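Skindon Large-Format Building Bricks – Classroom and Playroom Set

Reading time: 5 minutes

Chunky studded bricks for floor play, sorting and early construction work. Supplied by Ekilora in single-color packs and mixed tubs. 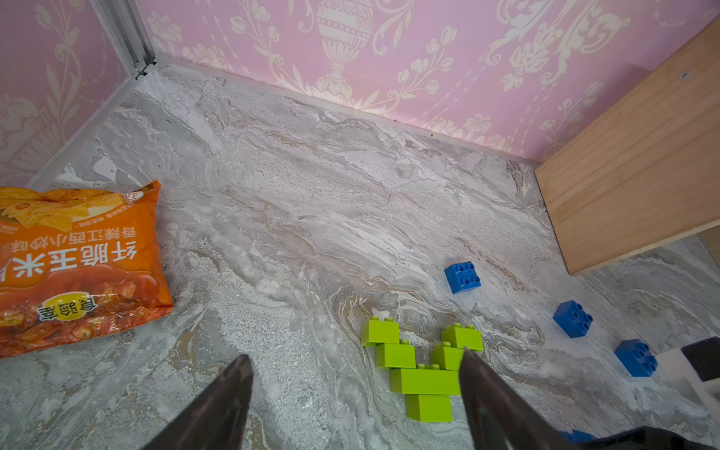
Overview

Skindon bricks are oversized plastic building bricks with round studs on the top face and an open socket on the underside. They are intended for use on the floor or on a low table. The bricks are large enough for a whole-hand grip and can be joined and separated without tools or a baseplate.

The range is kept small on purpose. There are three body shapes, all on the same stud spacing, so any brick fits any other brick in the range regardless of color or year of purchase. Bricks from the earlier Prukitz line use the same spacing and may be mixed with Skindon bricks. The grip is slightly tighter where old and new bricks meet.

Body shapes

Square brick. Four studs in a two-by-two layout. This is the base unit and makes up most of every pack. The blue bricks are sold in this shape only.

Long brick. Twice the length of the square brick, eight studs. Used to bridge two columns or to widen a base. Available in lime green, red and yellow.

Half-height brick. Four studs, half the height of the square brick. Used for steps and for leveling. Available in yellow and white, and sold only in the mixed tubs.

Surface and material

The bricks are molded in ABS and colored through the full thickness of the wall, so scratches do not expose a different color underneath. The outer faces have a matte, lightly textured finish. The texture reduces glare under ceiling lights and makes the bricks easier to hold with small or damp hands. It also hides fine scuffing from hard floors better than the gloss finish used on the Prukitz line.

Mold marks are on the underside. There is no printing, sticker or lettering on any visible face.

Joining and separation

Two square bricks joined with all four studs hold firmly enough to be lifted and carried as a pair. Bricks joined on two studs can be offset to either side, and this is the usual way to make a branching or stepped form. Joints on a single stud will rotate. They are suitable for decoration but should not be used to carry other bricks.

A long brick placed across two shorter columns ties the columns together and stiffens the whole build. For a simple tree or Y form in lime green, one long brick and five square bricks are sufficient: one square brick under the center of the long brick, and two at each end. The form can be built lying on the floor and raised once all joints are pressed home. A free-standing version needs a wider foot, and a second long brick works well for this.

To separate a tight joint, rock the upper brick toward its short side. Do not pry with a screwdriver or knife. The stud edges can be damaged and will then mark the sockets of other bricks.

Floor use

The bricks can be used on tile, stone, vinyl, sealed wood and short-pile carpet. On smooth hard floors a loose brick slides easily when knocked. Where this is a nuisance, use the Baluyot play mat (sold separately), which has a low-nap surface and a rubber backing.

On floors with a strong pattern, such as marble-effect tile, dark colors are harder to spot at cleanup time. Lime green and yellow are the easiest to find against gray floors. Blue is acceptable in good light. A square brick usually comes to rest flat, either studs up or on one side, and both positions are uncomfortable underfoot. Keep walkways clear of loose bricks.

Packs

Green pack: 12 bricks, of which 9 are square and 3 are long. Lime green only.

Blue pack: 12 square bricks. Blue only.

Mixed tub: 304 bricks in all colors and all three shapes, in a lidded storage tub with two side handles.

Spare bricks are not sold individually. A green pack and a blue pack together give a useful starting set for one or two children. For group use, the mixed tub is the more economical purchase and includes the half-height bricks not found elsewhere in the range.

Sorting

Single-color packs are shipped in drawstring bags that match the color of the contents. The bags are reusable and can be hung from a hook by the cord. For mixed tubs, sorting by shape is faster than sorting by color and makes it easier to check whether the long bricks have gone missing. Long bricks are the first to run short in most group settings, and adding a green pack each year is generally enough to make up the loss.

Cleaning

Wash by hand in warm water with mild dish soap. Rinse, shake out the sockets and leave to dry with the studs facing up. Water held in the sockets is the main cause of spotting. A soft bottle brush will clear crumbs and modeling dough from the underside.

The bricks may be washed in a dishwasher on the top rack, on a low-temperature program, inside a mesh bag. Do not use a heated drying cycle. Do not use acetone, bleach or abrasive pads – all three will dull the surface texture.

Compatibility

Fits: Skindon square, long and half-height bricks; Prukitz square and long bricks.

Does not fit: small-format bricks of any make; Prukitz wheel bases, which use a different socket depth.

Known limits

Lime green shifts slightly toward yellow after long exposure to direct sun. The change affects color only. Joints become looser with heavy use, and bricks that no longer hold on four studs should be moved to sorting or counting work.

The lid of the mixed tub is not a seat or a step. Tubs may be stacked two high when full.

Ordering

Packs and tubs are shipped from the Ekilora warehouse in plain cartons. School orders can be placed on account. The next production run of blue packs is due in April, and orders received before then will be filled from remaining stock.

Contact Ekilora | Shipping and returns | © Ekilora. All rights reserved. | Back to top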